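Le bac de Penia

Le car avait laissé Haris Hashmi devant l'embarcadère de Penia à six heures moins le quart. Le guichet était fermé. Une feuille collée à la vitre annonçait la dernière traversée de la saison pour la fin juin, et il compta qu'il lui restait 8 jours pour vendre la maison de sa tante.

Il attendit sur le banc. De l'autre côté de l'eau on voyait les toits de Larnudico, le clocher, le hangar des Zivari où il avait travaillé deux étés à réparer des filets. Le hangar n'avait plus de porte.

Le bac arriva à sept heures. Le pilote ne le reconnut pas, ou fit semblant. Le billet coûtait 13 couronnes, une de plus que dans son souvenir. Pendant la traversée, Haris relut la lettre du notaire. Il y avait la maison, le verger, une barque, et une dette de 3 311 couronnes envers l'épicerie Lưu. La tante n'en avait jamais parlé. Au téléphone elle disait qu'elle mangeait bien.

À l'épicerie, la fille Lưu sortit un cahier à couverture grise et le posa sur le comptoir. Il y avait presque 247 lignes, toutes de la même main. De la farine, du sucre, des bocaux. Beaucoup de bocaux.

« Elle faisait des confitures pour qui ? demanda-t-il.

– Pour tout le monde. Elle ne vendait rien. »

Il paya la moitié et promit le reste après la vente. Puis il monta à la maison, ouvrit les volets, balaya la cuisine. La clé de la cave pendait à son clou. En bas, les étagères étaient pleines jusqu'au plafond : abricots, prunes, coings, une étiquette par pot, et sur chaque étiquette un prénom. Il chercha le sien et le trouva au fond, onze fois, une fois pour chaque année où il n'était pas venu.

Il remonta un pot et le mangea à la cuillère, debout devant l'évier.
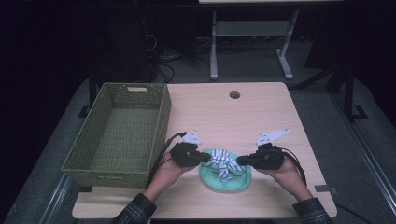 Madame Zivari, qui le lui répéta deux fois le lendemain par-dessus la haie, trouvait qu'il fallait ouvrir d'abord les plus vieux, que les coings se gardaient mais pas les prunes, et que sa tante aurait été fâchée de voir tout cela partir avec les murs.

Il répondit qu'il allait y penser. L'après-midi, il descendit à l'épicerie acheter du pain et demanda à la fille Lưu si elle connaissait les gens des étiquettes. Elle en connaissait la plupart. Elle prit un crayon, retourna le cahier gris et commença à écrire les adresses sur la dernière page.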